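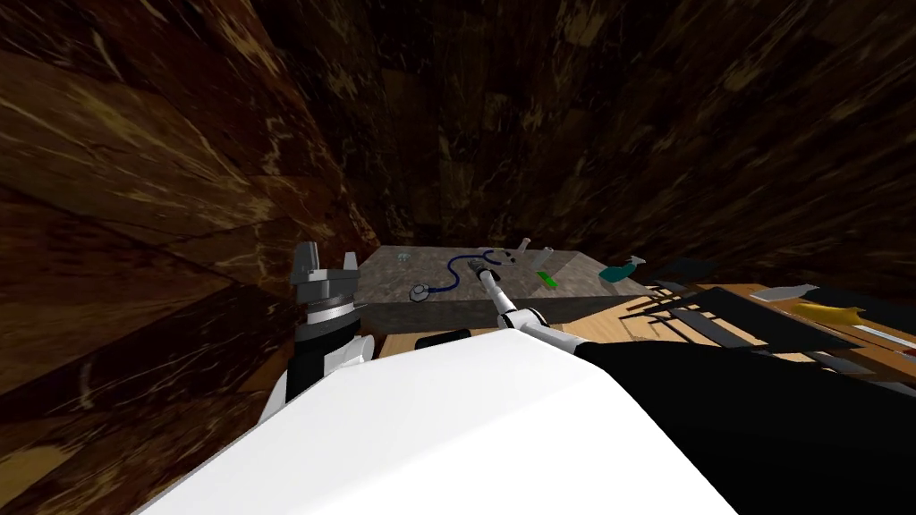
Blue stethoscope on a grey stone-look counter block

Home Shop Stone Care Timber Care Delivery My Cart

Gastdale Stone Sealer, one litre tin
$58, in stock

I've had a soft spot for stone benchtops ever since my first flat, where the kitchen bench was a slab of cream marble that had clearly never been sealed in its life. I put a beetroot on it. Just the one, cut side down, while I answered the door! The ring was still there when I moved out, and I paid for it out of my bond.

So this is the sealer I wish I'd had back then. Gastdale is a penetrating sealer, so it soaks down into the stone and doesn't leave a film on top. The colour stays as it was, polished stone stays polished, and a honed finish keeps that nice chalky feel under your hand. If you want the darker, "always a bit damp" look, you're after Grakdale Enhancer (linked at the bottom of the page), and please try that one on an offcut first, it's a big change and you can't really take it back.

I use it on marble, granite, limestone, travertine and slate. It's no use at all on engineered stone or laminate, where it just sits there going sticky, and I've had a few sad phone calls from people who found that out on a whole island bench.

How I put it on

Clean the stone the night before with plain warm water and a drop of pH-neutral soap, rinse it well, and leave it to dry properly. If there's an old topical coating on there, strip it first. Then I pour a puddle the size of a saucer, spread it with a lint-free cloth in overlapping passes, and let it sit for 5 minutes. Wipe off every bit that hasn't soaked in. I mean every bit — go over it with a second cloth, crouch down and look across the bench towards the window, and you'll spot the smears you missed. They're easy to buff off now and a real pain tomorrow. 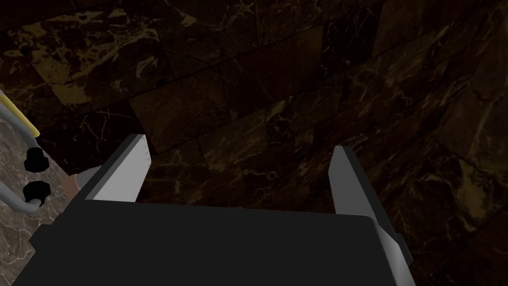
Wait 6 hours before a second coat. Dense granite often won't want one, but marble nearly always does, and limestone will drink whatever you give it (I've done three coats on a limestone hearth and could probably have kept going). After the last coat keep water off it overnight, and hold off on oil, wine and anything lemony for a couple of days if you can bear it.

To check whether an older bench needs doing again, leave a teaspoon of water on it while you have a cuppa. If the patch underneath has gone dark when you wipe it up, it's time. Mine gets done every April, mostly so I remember.

One thing I do have to say about marble — sealer slows down stains, but it won't stop etching. Lemon juice and vinegar react with the surface itself and leave a dull mark, sealed or unsealed. Use a chopping board! For small etch marks on polished marble the Simard powder does a lovely job with a damp felt pad and some patience.

The nitty-gritty

Size: one litre, screw-top tin
Base: water
Finish: natural, no colour change
Smell: mild, gone by the next morning (open a window anyway)
Storage: lid on tight, out of the frost
Not for: engineered stone, laminate, glazed tile

Orders in by noon on Wednesday go out that afternoon, and everything else goes in the next run. I don't ship sealer by air, so allow extra time if you're out bush.

What customers reckon

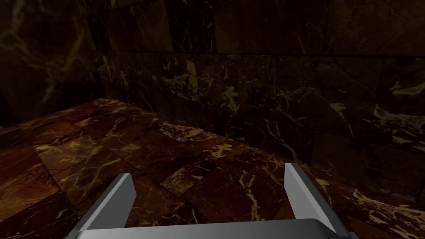

Yevdokiia Kravets: Did our marble vanity and the windowsill next to it and still had a third of the tin left. The sill took two coats, the vanity wanted three. My only grumble is the lid, which glued itself shut after a month in the cupboard. Wipe the thread before you put it away.

Severyn Tymoshchuk: Good on slate. I missed a patch near the stove and it dried streaky, but a bit of fresh sealer on a cloth softened it and it buffed out fine.

Good tip about the thread, Yevdokiia. I do mine with an old sock.

You might also like
Grakdale Enhancer, 500 mL
Simard Marble Polishing Powder
Husarham Neutral Stone Soap
Lint-free cloths, pack of ten
Felt buffing pads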